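Plateau carré Drosum, petit modèle

Vide-poche, plateau d'entrée, plateau à condiments : la fiche du fabricant lui prête tellement d'usages qu'on finit par se méfier. Chez Lotwood, nous le vendons comme un plateau carré à bords bas et nous laissons le reste à Drosum.

Réf. : 440
Coloris : bordeaux, fond un peu plus clair que les bords
Forme : carrée, ouverte sur le dessus
Vente : à l'unité ou par 3
Disponibilité : en stock, réassort prévu en juin

Ce qu'on en pense

La brochure parle d'un « organisateur de table ». Il n'y a pourtant ni compartiment ni séparateur, et si vous y mettez des trombones, des clés et une ampoule de rechange, vous aurez des trombones, des clés et une ampoule mélangés. On a connu mieux organisé. Pour regrouper des petits pots ou poser son courrier, en revanche, la forme convient, et un carré se case plus facilement qu'un ovale dans un coin de plan de travail.

La couleur, maintenant. Drosum écrit « se marie à tous les intérieurs », formule que nous avons retirée de cette page. Un bordeaux sur une table blanche, ça se remarque. Certains le cherchent, d'autres nous renvoient le plateau au bout de 2 jours en demandant s'il existe en gris. Il n'existe pas en gris.

À côté d'un petit bocal en verre à couvercle métallique argenté, on se fait une idée plus juste du format que sur le visuel officiel, où le plateau flotte tout seul sur un fond uni. Les bords restent bas sur les quatre côtés : on attrape facilement ce qui est dedans, mais ne comptez pas sur eux pour retenir une pile de bricoles.

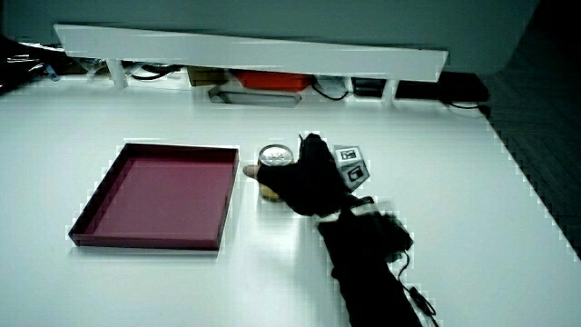 Entretien

Chiffon humide, un peu de savon, séchage à l'air. Le fabricant annonce un passage au lave-vaisselle « sans souci » et ne donne ni température ni nombre de cycles. Tant que nous n'avons pas de réponse écrite, nous conseillons le lavage à la main.

À savoir avant de commander

Le bocal n'est pas fourni. Le couvercle pour plateau de la gamme Utau ne s'adapte pas sur ce modèle, malgré ce que laisse entendre l'emballage. Pour un plateau à rebords plus hauts, voyez plutôt la série Cheung, plus chère et plus encombrante.

Retours acceptés sous 15 jours, plateau propre et dans son carton. Les frais de renvoi sont à votre charge si seul le coloris vous déplaît.

Fiche rédigée par Zane Strazds, rayon rangement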